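Speaker notes, Lamness workshop, 2023-05-03
(slow down, drink water, don't read the slides out loud)

Hi everybody, and thanks for staying after lunch! I'm going to talk about who did the heavy carrying in the harbor town of Dalen, and how we try to find those people in the port books. 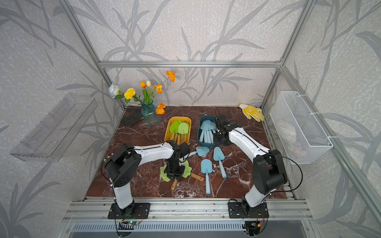
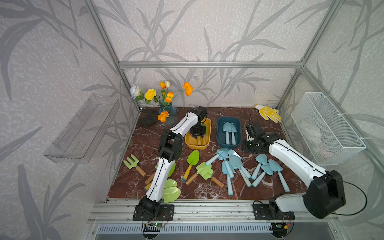
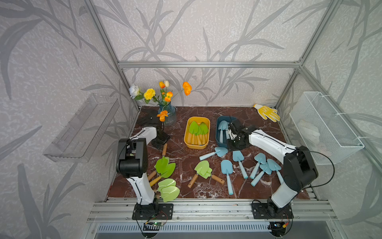

So, the port books. We have 1,110 entries for hired dock workers, spread over 60 years, and they're a mess (a lovely mess, I could look at them all day). The clerks wrote down the ship, the cargo and the wage. Names they cared about a lot less. Some workers show up only as "a man from Flena" and you never meet them again.

NEXT SLIDE, the wage table

Look at the third column. For years I read that mark as a fine, money taken out of someone's pay. Then I sat down with the guild accounts and the same mark is there next to bread and beer. I now think it's a meal allowance, and that changes the wage story quite a bit. Ask the room here, somebody may know it from another port!

Mention Sullatex, the database we type everything into. It holds 4 spellings for each place name, and we still run out.

If there's time: the September gap. In 3 of the books that month is blank, every page ruled and ready but no entries. Harvest work inland is my best guess. I haven't got a source for it yet, so say "guess" and mean it.

Leave ten minutes for questions. Handouts are on the chair by the door.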